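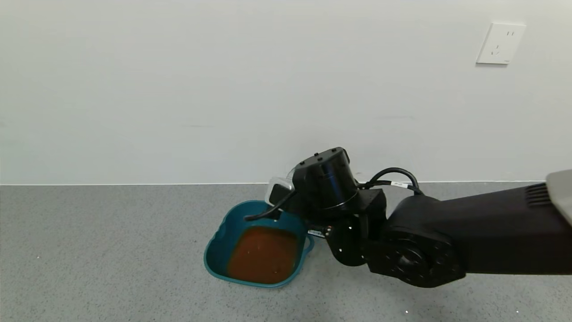
May 23, 2025
Terkstead bench, liquids set

Continuing the basin collection for Nodska. Teleoperated, right arm only, Hollmann gripper with the knurled fingers. Goal for the set is 800 accepted episodes of contact with an open container that has liquid in it. Props are the teal basin, the pink bowl and the blue cup. Same brown liquid as the Gastwood runs so the two sets can be merged without a color offset.

Setup notes before I forget them. Head camera exposure locked. With auto exposure on, the liquid shifts from brown to nearly orange as the arm comes over it, and the segmentation pass then splits the surface into two regions. White balance locked too. Wrist camera left on auto for now, to be compared later.

The wrist view was checked with the jaws open before the first episode of the block. Knurling resolves well enough to use as a focus target. 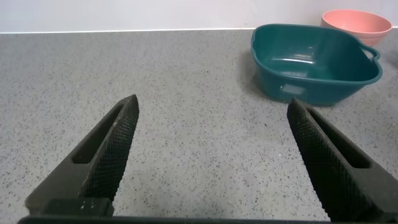

Wrist camera, jaws open. Basin upper right, pink bowl behind it.

From this view the basin sits well to the right of the jaw centerline. I left it there. The start pose is supposed to vary, and the last batch had the target centered so often that the policy learned to drive straight ahead and close. Offset starts go in the log as type B. Centered starts are type A and are capped at 19 for this block.

Rejected 8 episodes so far. Five were operator hesitation longer than the cutoff, two had a dropped wrist stream, one had the cable loop covering the target for most of the approach. The cable needs a second tie near the wrist. It is fine at rest but swings forward when the wrist rolls past its midpoint, and the head camera loses the fingertip at the moment it matters.

Time sync: head and wrist streams drift apart by up to 5 frames over a long episode. Resampling to the head clock at export fixes it. Do not resample to the wrist clock, that path still drops the last frame and the action array ends up one longer than the observations.
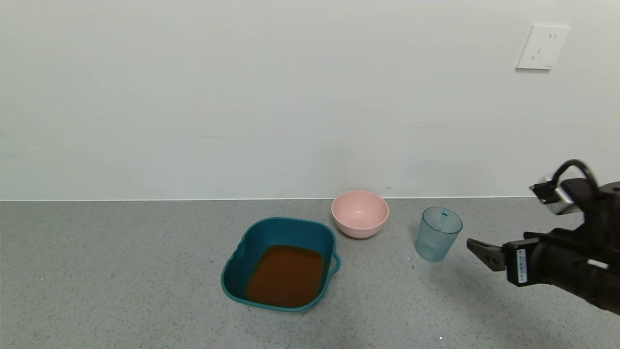

Head camera. Basin, bowl and cup on the surface, gripper at the cup.

Cup episodes are the weak part of the set. The depth estimate on translucent plastic is poor, and the speckled surface behind it gives the stereo matcher plenty of texture to lock onto at the wrong distance. Operators compensate by eye without trouble, so the demonstrations themselves are good, but anything downstream that reads depth will see a hole where the cup is. Options:

- drop depth for the cup episodes and train on color only
- keep depth and add a validity mask
- swap in an opaque cup, which defeats the purpose

Going with the mask. It costs some export time and nothing else. The mask has to be written per frame, since the hole changes shape as the fingers close in.

Grasp labels: the annotation tool still offers only "grasp" and "release". Hooking the basin rim with one finger is neither. Using the free text field with "rim_contact" until the schema is changed. Spell it the same way every time, the parser is case sensitive.

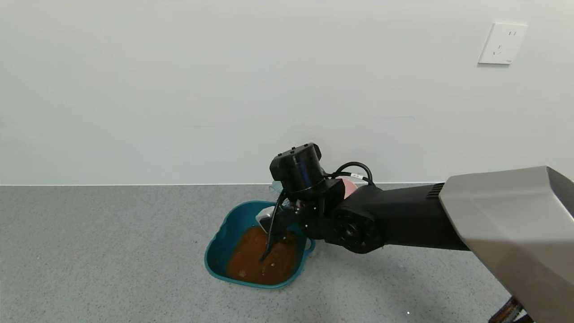 Liquid contact has to be labeled from the video. Joint torque is no help at this depth; the resistance is below the noise floor of the wrist actuator, and the current trace looks the same in air. The annotator marks contact at the first frame where the fingertip goes under. With the finger down in the brown liquid as it is here, the tip itself is hidden, so the label has to come from where the finger meets the surface. Small bubbles and light flecks on the liquid are usable as motion cues — optical flow picks them up when the finger moves — but they should not be used to decide contact on their own. If the entry point is blocked by the wrist, mark the frame "occluded" and go on to the next one. Do not interpolate.

Wipe the fingers between episodes. Residue in the knurling changes the look of the wrist view, and an episode should not carry evidence of the one before it.

To do:
- second tie on the cable loop
- validity mask in the exporter, then re-export the cup episodes
- ask Gastwood which liquid level they used, their sheet has the column blank
- compare auto and locked exposure on the wrist camera
- add rim_contact to the label schema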